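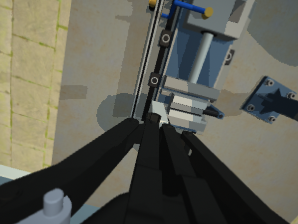 Vista desde la pinza en la celda simulada: mordaza, pieza blanca y mesa.

Preguntas frecuentes sobre enseñar tareas a un robot por demostración

Esta página la mantiene Noemi Ruggiero, del área de automatización de Serra. La empezamos cuando tres clientes nos preguntaron lo mismo en una semana: si es cierto que ya no hace falta programar, que basta con llevar el brazo de la mano y el robot aprende solo. Las respuestas son nuestras y bastante menos alegres que las de un folleto.

¿Es verdad que el robot aprende viendo a una persona?

Depende de a qué se llame aprender. Si usted guía el brazo por una trayectoria y el controlador la guarda, eso es una grabación, y se hace desde hace décadas. Si usted junta muchas demostraciones y entrena un modelo que decide el movimiento a partir de las cámaras, entonces sí hay algo que merece el nombre, con todos sus problemas. Cuando un comercial le enseñe un vídeo, pregunte cuál de las dos cosas está viendo. A menudo es una tercera: una persona con un mando, fuera de plano.

¿Qué diferencia hay entre guiado manual y teleoperación?

En el guiado manual se agarra el brazo y se lo mueve. En la teleoperación se maneja a distancia, con un mando, un ratón 3D o un segundo brazo que hace de maestro. El guiado da movimientos naturales, pero las manos del operario tapan las cámaras y falsean las lecturas de fuerza. La teleoperación deja las imágenes limpias y a cambio el operario pierde el tacto. Quien le diga que uno de los dos métodos es superior en general seguramente vende ese.

¿Cuántas demostraciones hacen falta?

No lo sabemos, y desconfiamos de quien responde con un número antes de ver la pieza. Para nuestra tarea de prueba, acercarse a una mordaza y colocar un bloque pequeño, grabamos 96. Nos quedamos con bastantes menos, porque al revisarlas salieron episodios con dudas, choques leves y un par de siestas del operario con el brazo quieto. El modelo imita también las dudas.

¿Por qué practican en simulación?

Porque romper una pinza virtual es gratis. La celda simulada nos sirve para que el operario aprenda el mando, para decidir dónde va la cámara y para ver si la tarea es posible con esos dedos. En la imagen del principio se ve un asunto que nos dio guerra: los dedos negros de la pinza tapan parte del bloque blanco en la zona donde hay que mirar. Si desde esa cámara a una persona le cuesta distinguir el borde de la pieza, al modelo no le va a ir mejor.

¿Lo aprendido en simulación vale para el robot real?

A medias, y eso en un buen día. Las sombras de un motor gráfico son demasiado obedientes, el rozamiento es una cifra que alguien escribió en un fichero y las piezas nunca traen rebaba. Songül Yaman, que llevó nuestras pruebas de transferencia, recomienda tratar cualquier resultado simulado como un permiso para empezar y repetir demostraciones en la máquina de verdad. Nosotros presupuestamos siempre esa segunda tanda. Si luego sobra, mejor.

¿Puede enseñar la tarea cualquier operario?

Puede intentarlo. Quien conoce el proceso suele dar mejores demostraciones que quien conoce el robot, en eso la publicidad tiene algo de razón. Lo que no cuenta es el rato de aprendizaje con el mando. Pedimos 8 horas de práctica antes de guardar nada, repartidas en varios días. Catarina Loureiro venía de mecanizado y al tercer día grababa más limpio que el resto del equipo; otros, con la misma práctica, seguían entrando torcidos a la mordaza.

¿Conviene que graben varias personas?

Con cuidado. Dos personas que resuelven la tarea de forma distinta (uno entra por arriba, otro de lado) pueden dejar un modelo que entra por el medio, que es justo donde está la mordaza. Acuerden antes la estrategia, escríbanla y descarten lo que no la siga. La variedad interesa en la posición de la pieza, en la luz, en el fondo.

¿Qué precisión se puede esperar?

Menos que con un programa clásico bien hecho. Si la pieza llega siempre al mismo sitio y la holgura es de décimas, no enseñe nada: programe los puntos y váyase a casa. La demostración empieza a compensar cuando la pieza llega desordenada o cambia de forma. Hemos rechazado proyectos por esto - el último, en junio, era un paletizado de cajas idénticas.

Un proveedor nos ofrece un sistema «sin código». ¿Nos fiamos?

Probamos el paquete Flollitel, de Orkar, durante dos semanas. Grabar es cómodo, de verdad. Después hubo que ajustar a mano el marco de la herramienta, los límites de velocidad y el cierre de la pinza, y todo eso se hace en una pantalla llena de parámetros que se parece mucho al código. Pida que la demostración se haga con su pieza, en su planta y con el técnico del proveedor lejos del mando.

¿Qué debería medir antes de firmar?

Intentos seguidos sin intervención, con la pieza colocada por alguien ajeno al proyecto. En nuestra última prueba hicimos 36 y apuntamos cada fallo con su causa, incluidos los que daban vergüenza. Un porcentaje de éxito sin el número de intentos al lado no significa nada. Pregunte además quién reinicia la escena entre un intento y otro.

¿Y la seguridad durante el guiado manual?

La misma exigencia que con cualquier persona al alcance del brazo: evaluación de riesgos, velocidad reducida y parada de emergencia a mano. Que el robot sea «colaborativo» no vuelve colaborativa una herramienta con filo. Esta página no sustituye a su técnico de prevención.

¿Comparten sus grabaciones?

Las de simulación, sí, previa petición a Jinfeng Bai. Las de planta pertenecen a cada cliente y no salen de allí. Para visitas a la celda de Carnorberg, escriba a Loredana Zuccaro e indique qué pieza quiere traer; los lunes no hay visitas.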